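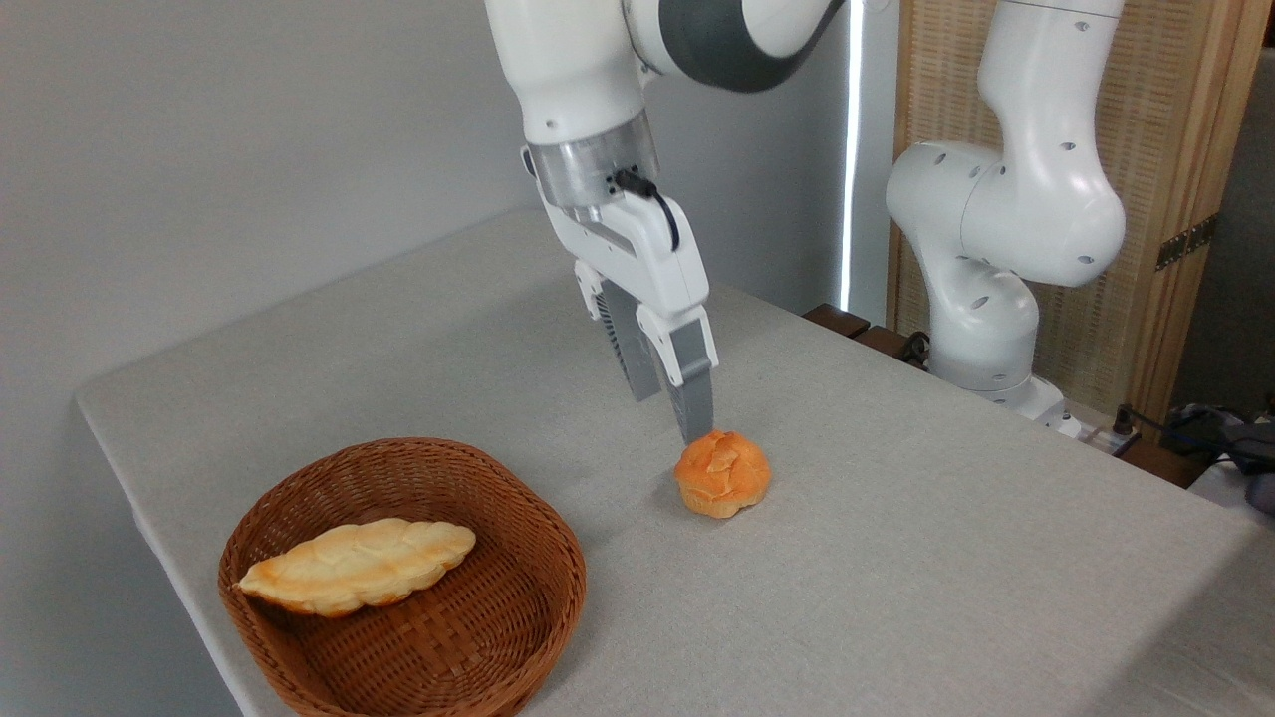 Renata Farías says I should stop digging on the north side until somebody has walked the whole line of the old ditch, top to bottom, and she said it twice on the phone this morning, so I suppose she means it. Her view is that the water coming up by the pear trees has nothing to do with the pear trees. It's coming down from the Ķēniņš field, getting as far as the broken tile, and spreading out from there.

I had already dug by then. I was out at 6:30 with the narrow spade and had a trench as long as the wheelbarrow before she called. I left it open.

Wednesday, then, and still raining on and off. The gauge on the post was over the second mark when I emptied it. I didn't write down Monday's reading and now I can't remember it, so the June page will have a gap again.

After coffee I did what she said and walked the line. I started at the road culvert with the long iron rod and pushed it in every few steps. For the first stretch it hit tile where it ought to, a bit below knee depth. Past the second gate I lost it. I went left, then right, and found it again well over toward the fence, which doesn't match the map at all. The map in the folder is the one Gerardo Vitale drew when he owned the place, and he drew the ditch as a straight line. I don't think he ever walked it either. He was good with trees and bad with paper.

I moved the stakes. The old string rotted through and I used baling twine. By the time I reached the low corner my boots were full and I went back for the other pair, which leak less.

The low corner is worse than I thought. The ground moves when you stand on it. There's a patch of rush now where we used to park the trailer, and the grass has that yellow look at the base. I pushed the rod in and it went down to my hand without touching anything. Either the tile has sunk or it was never there. I marked it with a brick.

Lunch was soup and the end of the bread. 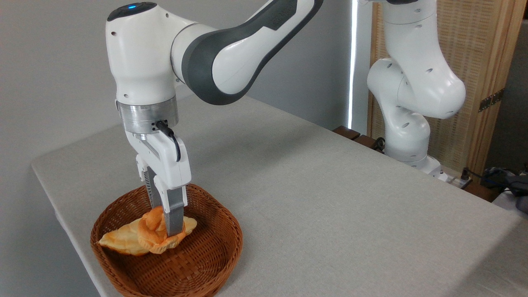 In the afternoon I went through the money again. The quote from Stenulden came to 1,786 for the digger, the driver and new pipe from the second gate down to the pond. That doesn't include gravel. Gravel is another 200 if I haul it myself, and I don't know that I can, with the trailer tire the way it is. The other quote, from Hirnis, was 768, but when I read it properly it only covers clearing the open part and jetting the pipe. If the tile really is broken, jetting will just push more dirt into the hole. I'd pay 768 and be standing in the same puddle by November.

I called Stenulden and asked whether they could do the bottom half this year and the top half next. The woman in the office said yes, but the digger has to be brought out both times and they charge for that both times. She was nice about it. I said I'd call back.

What I'd like is to do the low corner by hand and leave the rest. I've been telling myself that since winter. But my back was sore after the one small trench this morning, and the corner is wet clay – the kind that sticks to the spade and has to be scraped off with the other foot. I should be sensible.

There is also the question of where it all goes. If I get the water moving faster, it ends up in the pond, and the pond is full. The overflow runs under the track and into the strip that belongs to the Rurkness side. They've never complained, but they've never had that much water from me before. I'll have to go over and talk to them before anything gets dug. I've put it on the calendar for the weekend so that I can't pretend I forgot.

The pear trees, for the record: the two nearest the gate look fine. The third one has dropped a lot of small fruit, more than it should in June, and the leaves are pale at the tips. The fourth I'm less sure about. I scratched the bark low down with my thumbnail and it was green underneath. Pears will put up with wet feet longer than apples will, or so Gerardo always claimed, and the apples he planted on this side did all die, so maybe he was right about that much.

I counted the good length of spare pipe in the barn, since I'd been guessing at it for years. There are 23 pieces. Four more have cracked collars and I put those outside by the scrap. 23 would get me from the low corner to the track and not much past it. Still, it's pipe I don't have to buy, and I should ask whether Stenulden will lay mine and take it off the price.

Renata called again at five. I told her about the bend in the line and she was quiet for a second and then asked if the old fence used to run there. I'd never thought of it. If the fence was moved, and the ditch followed the fence, then the tile probably follows it too, all the way down, and the low corner isn't missing its pipe – I've been poking the rod in the wrong place. She wants me to try again closer to the hawthorn.

It had stopped raining, so I went out after supper and tried. I hit something hard on the fourth push. It could be a stone. I pushed in beside it and hit it again, and a bit farther along, again, all at the same depth. I moved the brick over. Then it got too dark to see the rod and I came in.

Tomorrow: fill in the trench I dug this morning before one of us falls in it. Buy twine. Call about the trailer tire. Dig one test hole by the hawthorn, a small one, and see what's there.

Boots are by the stove, stuffed with newspaper.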